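Chapter 7

Sick, Injured, and Orphaned Wildlife

Chapter outline
7.1 Deciding whether an animal needs help
7.2 The first hour
7.3 Transport and handover
7.4 Outcomes: release, permanent care, and euthanasia
7.5 Keeping useful records

Key terms: admission, capture stress, euthanasia, fledgling, handover, licensed rehabilitator, soft release, triage

Opening case: the Holgate road

In the last week of October, a driver on the Holgate road stopped for a brushtail possum lying on the gravel shoulder. The animal was breathing but did not try to move away. The driver wrapped it in a sweater, placed it on the passenger seat, and drove home. At home the possum was offered bread soaked in milk, which it did not take, and a saucer of water, which it knocked over. Members of the household came in one after another to look at it. The following morning the driver telephoned the wildlife shelter at Lornby, and the animal was admitted shortly before noon.

The admitting officer, Melati Santoso, recorded a fractured jaw, mild dehydration, and a body temperature well below normal. A pouch check found one young, furred and alive. The adult was euthanized that afternoon. The young possum was raised by a licensed carer and later released on the edge of the Plorklow reserve.

The driver in this case acted with good intentions, and the shelter's report makes no criticism. The case is used here because it contains most of the decisions with which this chapter is concerned. Should the animal have been picked up at all? If so, how should it have been held, and where should it have been kept overnight? Who should have been called, and when? Was food appropriate? Why was the pouch not checked on the roadside? Students should note their own answers before reading further and return to them at the end of Section 7.3.

What this chapter covers

Earlier chapters dealt with wild animals as populations. We considered how many individuals an area can support, how they move between patches of habitat, and what happens to them when those patches are divided by roads and fences. The present chapter deals with single animals. This is a change of scale, and it brings with it a change in the questions that are asked. A population biologist may regard the loss of one adult possum as having no measurable effect. The person standing beside that possum has a different problem, and usually has only a few minutes in which to deal with it.

Wildlife rehabilitation is the temporary care of sick, injured, or orphaned wild animals with the aim of returning them to the wild. Each part of this definition matters. The care is temporary. The animal is wild, and must remain so in its behavior. Return is the aim, although for many admissions it will not be possible. In most jurisdictions the work requires a license, and a member of the public may hold an injured native animal only for as long as it takes to deliver it to a veterinarian or a licensed rehabilitator. Students should find out the rules that apply in their own area before beginning the field exercises.

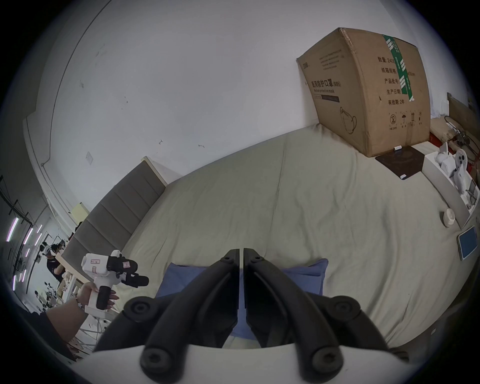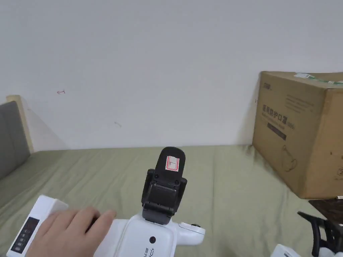

The figures used in this chapter come mainly from the admissions register of the Lornby shelter. The register was opened as a paper ledger and was transferred to a database by Mounir Hajji, whose coding scheme is reproduced in Section 7.5. The extract used here was closed on January 25, 2020, and contains 1129 admissions. Birds form the largest group, followed by possums and gliders, then reptiles. Some 300 of the admissions were young birds, and of these, 200 were judged on arrival to be healthy fledglings that had not needed collection.

That last figure deserves attention. A fledgling is a young bird that has left the nest but is still fed by its parents, often on the ground and often for several days. To a passerby it looks abandoned. Its parents are usually close by and will return when people and pets have moved away. Removing such a bird takes it from the only adults able to teach it to feed, and a shelter cannot fully replace them. Section 7.1 sets out the signs by which a healthy fledgling may be told from a nestling that has fallen early, and from a bird that is injured.

The problem of stress

A wild animal does not understand that it is being helped. It responds to a human hand much as it would respond to a predator, and this response can itself be harmful. Heart rate and body temperature change, blood is directed to the muscles, and an animal that is already weak may use up what strength it has left. In some species, severe exertion during capture leads to muscle damage that becomes apparent only days later. For this reason, much of the advice in Section 7.2 concerns what should not be done. The animal should not be stroked, spoken to, photographed at close range, or shown to children. It should be kept in a dark, quiet, ventilated box, away from dogs and cats. Food and fluids should be withheld until a qualified person has given instructions.

Students often find this advice difficult to follow. Quiet and darkness do not feel like treatment, and there is a strong wish to do something more. The section includes a practical exercise in which one student prepares a transport box while another reads out the shelter's telephone checklist. It should be carried out with a folded towel in place of an animal.

Euthanasia

Section 7.4 discusses euthanasia at some length. Instructors may wish to tell the class in advance. The section describes how the decision is made, who is permitted to make it, and what is said to the person who brought the animal in. It also describes the Oei scale, a simple scoring sheet used at Lornby to record the severity of injuries on arrival. The scale does not make the decision. It gives the veterinarian and the carer a common set of words, and it allows cases to be compared from one season to the next.

Before you begin

Readers should be familiar with the material on body temperature and fluid balance in Chapter 2. The following questions are intended for class discussion and have no single correct response.

Should a shelter accept an injured animal of an introduced species, if it cannot lawfully be released afterward?

When space is short, should a common species be turned away so that a rare one may be admitted?

What does a shelter owe to the person who brings in an animal that cannot be saved?

7.1 Deciding whether an animal needs help

The first step is to stop at a distance and watch. Unless the animal is in immediate danger from traffic, fire, or another animal, several minutes of observation will do no harm and will often settle the matter. The observer should note whether the animal is upright, whether it moves all of its limbs or both wings, and whether it reacts to sound. Flies gathered on an animal, visible blood, or a wing held lower than its pair are each sufficient reason to telephone a shelter before doing anything else.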